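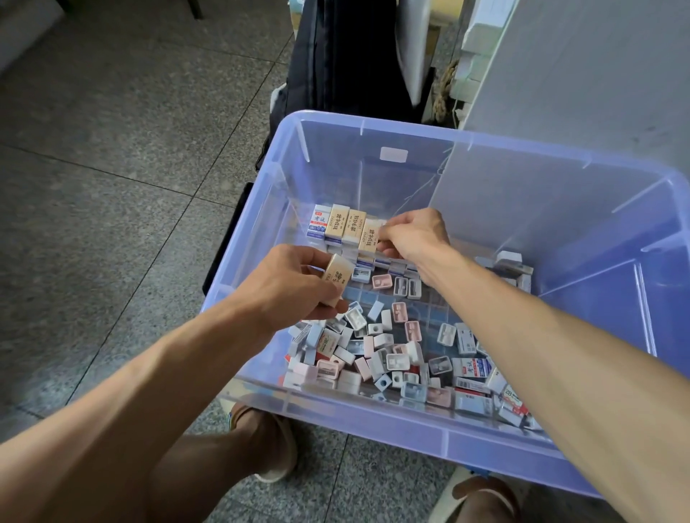 Issue 58, page 2

Birnach Stiller desktop sorting kit
Reviewed by Zulema Quezada

The box says the Stiller will sort "any small household item." I read that line twice and went looking for small household items. Erasers and pencil sharpeners seemed a fair test: cheap, light, mostly rectangular, and nearly all smaller than my palm. A bin of them, tipped in any old way, is a dull job by hand. You stand the erasers up against the far wall, pinch the end of the row so it doesn't fall over, and tilt the next one in. The sharpeners can stay where they are. That is the whole job, and I wanted the kit to do it.

What you get is a small arm, a camera on a stalk, a control board, a bag of screws and a printed booklet. The booklet is fine until the wiring page, where the drawing shows a connector my board doesn't have. I matched the wires by color and hoped. The base clamps to a tabletop, and if your bin lives on the floor, as mine does, you will be building a stand. There is no mention of a stand on the box.

Teaching it is slow. You hold up an item, the software takes its pictures, and you type a name. White sleeves with red and blue print went quickly. The cream sleeves with dark calligraphy gave it more trouble, and it kept filing them with the pale sharpeners. White plastic with a round hole in it was a sharpener, good. The same sharpener lying on its side was "unknown." Birnach claims the memory holds 2000 pictures. I ran out of patience well before that.

The gripper is the real weak spot. It will lift an eraser from an open spot on a flat surface. Ask it for one wedged among sharpeners and it shoves the pile around and closes on air. It has no way to steady a row while adding to it, so after a few erasers the line leans, then goes down. A second arm might fix this. Birnach sells one (the Jara) for $60, which strikes me as cheap for a second arm, and I'd want to see it hold a row before I paid.

The older Uvness kit, which a few people at our shared workshop still use, has rubber pads on its fingers and a worse camera. I'd take the pads. I glued strips of bicycle tube onto the Stiller's fingers in November and it dropped less, though it still couldn't work in the pile.

If you like wiring and don't need the erasers sorted, there is a decent weekend in it. My row took about ten minutes by hand.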